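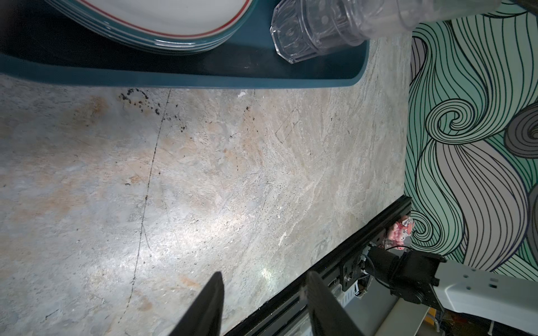
Subject: Re: how many demos before it stops fumbling?

> We're at 50 demos for clearing plates off a tray and the policy
> still stalls right over the rim. Do you all just keep recording?
> Leader arm or gamepad?

Leader arm, every time! I tried a gamepad for one Tuesday and my grasps got so jerky I tossed the lot. I'm at 233 episodes on the tray task now – plates went fine early on, but clear cups lying on their side took me forever (I kept pausing to think, and the arm learned to pause too). So practice the move a few times before you hit record, and come in from the same side each time. I dropped 8 hesitant ones last night and retrained, will post how it goes.

Anyone from the Rendomton group tried this with bowls?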